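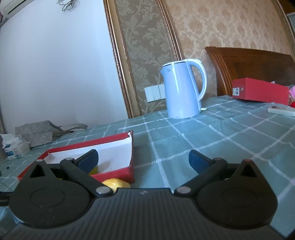
A member of the Kanisari student robotics club has written to ask whether the handling project still requires 1000 recorded attempts from each team before the April review, given that most members are fitting the work around exams. The requirement stands. With four teams taking part, the target remains 4000, and I recognise that this is a considerable request.

Our own team has completed 221. Progress has been slower than I had hoped – we lost 2 evenings to a pin that had worked itself out of a linkage, and another to a disagreement over labelling. Members are reminded that an attempt in which the fingertips miss the object is still an attempt. It should be kept and entered in the log as a miss.

Household tables are welcome, and the objects on them need not be tidied beforehand. The Plevgate entry last term was trained at one bench under one lamp, and its performance in an ordinary kitchen was disappointing. I would prefer that we did not repeat the exercise.

Spare finger pads may be collected from the club cupboard after 4 pm.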